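## Fendar Desktop Assembly Kit

The Fendar kit is for labs that want a repeatable PC assembly job for their robot arms. It uses real parts. You get a molded tray, a set of teaching routines, and written instructions for setting up the case. Arms and grippers are not included.

The tray keeps each part at a known angle. The processor has a square pocket, the memory module stands in a narrow channel, and the hard drive sits along one side in its blue caddy. 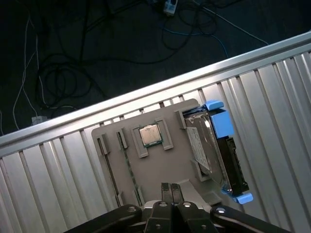 Rafferty Strickland asked whether the tray has to be bolted down. He wrote that his group moves its table every week and he would like to avoid drilling. It does not. The kit comes with clamps for slotted tables, and a bolt pattern is printed in the manual for anyone who prefers it.

### Drive routine

The arm takes the caddy from the tray, lifts it over the case and lines it up with the cage. The case lies on its side with the panel off. Most labs start with this routine – the caddy is large and easy to grip.
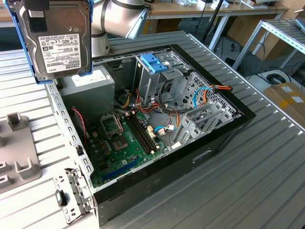 *3.5-inch drive in its caddy, held above the open case.*

### Cameras and setup

The routines expect one wrist camera and one fixed camera beside the table. Allow 80 minutes for the first calibration. After that, a check at the start of each day is enough.

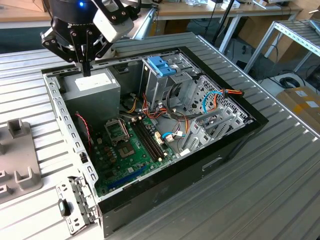

Keep the power supply and its cables in place while you calibrate. The software uses the edges of the case as a reference, so mark its position with tape.

### Cable routine

Sold separately as Skastholm. It covers picking up and moving thin wires inside the case and needs 2 arms. Expect to spend more time tuning grip force here than in the other routines. 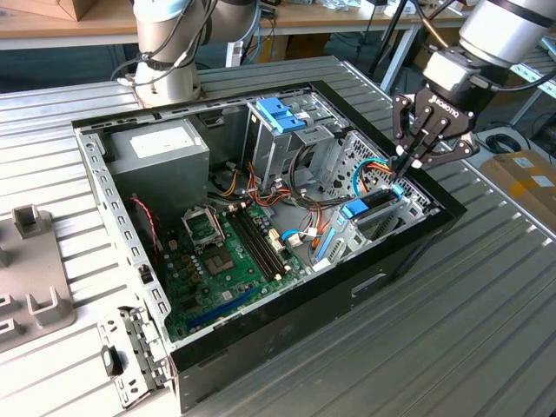
*Gripper on a bundle of thin wires, right side of the case.*

### Ordering

- Tray and clamps: $200
- Skastholm routine: $110
- Spare caddy: ask for a quote

Orders ship from Ziltville. Setup questions go to Géza Hajdu. Prices valid from 13 April 2026.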